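Kitchen Assistant (part-time), Irwood test kitchen

Posted 19 January 2023

Brisus develops dessert and baking recipes for cafes and home cooks. We are looking for a kitchen assistant to join the small team at Irwood for 20 hours a week, with a start date to suit the right person. The position runs to the end of July, with a possible extension.

You will report to Heloísa Seixas, recipe lead.

What the job involves

- weighing and mixing batters, custards and creams to a written recipe
- setting up benches before each session and clearing them afterwards
- washing up by hand (we have no dishwasher at Irwood)
- recording pour times, batch weights and any changes on the session sheet
- picking up orders from our supplier in Hartley when needed

What we are looking for

- at least one year in a cafe, bakery or catering kitchen
- a current food handling certificate
- neat handwriting
- able to lift 15 kg and stand for most of a shift

A driver's licence is useful but not required. 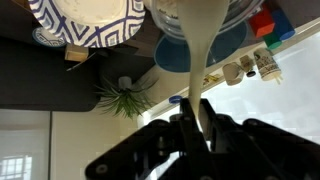
Pouring takes up a large share of the week. You will be checking thickness by eye as well as by the clock, and we will train you in both. A thick white mixture should leave the rim of a clear glass bowl in one smooth ribbon that narrows as it falls. If a batch doesn't pour the way the recipe says it should, write that down and tell Heloísa before making another.

Pay is $26 an hour, paid fortnightly. Shoes must be closed and non-slip. Aprons are supplied.

To apply, send a resume and a short note about your kitchen experience to Themba Tshabalala at the Brisus office. Trial shifts are paid at the full rate.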